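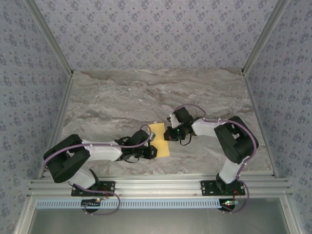 March
Speaker notes, by the organiser of the Lerwood tech week

Morning everyone, find a seat, there are a few at the front if you don't mind me looking straight at you. Can the people at the back hear me? (Wait. If no, move the mic up.)

I've got twenty minutes and I want to talk about what happens when a small town decides to host a technology conference. I said yes to this in a pub, on a Sunday, and I had no idea what I was agreeing to.

Some background first. Lerwood had never had anything bigger than the regional library meeting. Then Kurketti pulled out of their usual city venue because the hall was being rewired, and they needed somewhere with decent broadband and a railway station. We had the station. The broadband we said we were working on, and we were, sort of!

SLIDE 2. The bid. Ours was 31 pages long and I'd say four of them mattered. Those were the ones on travel, beds, power and who picks up the phone at night. If you're writing one of these, put those at the front. I had a lovely section on local history that I'm fairly sure went unread, and I was up till two in the morning on it.

Beds. We had 403 people registered by the end and nowhere near that many hotel rooms. So we ran coaches from Eron, which is 40 minutes away if the level crossing is kind to you. It wasn't always kind. Tell people the long time, not the short one, and they turn up cheerful.

(Pause here, have some water.)

SLIDE 3. Getting companies to come. Everybody asks me about this one. The big names won't say yes until somebody else has, so you go round in circles for weeks. What worked for us was Woo, the payments firm, who have a little office above the post office and said they'd do a talk on day one. Once they were on the website the others started ringing back. I'd been writing to one of them since the autumn and got a reply that same afternoon. I was thrilled and a bit cross.

Don't announce anyone until it's in writing, by the way. We did that once and had to take a logo down. Very awkward phone call, I'll tell you about it at lunch.

SLIDE 4. Money. We charged small firms less for a stand and I'd do that again. Of the 83 stands, more than half went to companies with fewer than ten staff, and those were the ones with a queue. The council asked what the town got out of it and I didn't have a good answer ready. Have one! Ask the cafés and the taxi firms before you start, so you've got something to compare with later. We asked them afterwards and got a lot of shrugging.

SLIDE 5. Wi-fi. (Let them laugh.) It fell over at ten past nine on the first morning, in the middle of the minister's welcome. It was the login page. The line was fine, but the login page couldn't cope with everyone opening a laptop at once. Test it with a full room, even if you have to bribe a sixth form with pizza to fill it.

If I'm running over, skip to the last slide.

SLIDE 6. Would we do it again? We've said yes for next year, with one day fewer and a lot more plug sockets. My email's on the screen, and I'm happy to send the bid to anyone who wants it, history section included.

Questions. Mic's going round, start on the left.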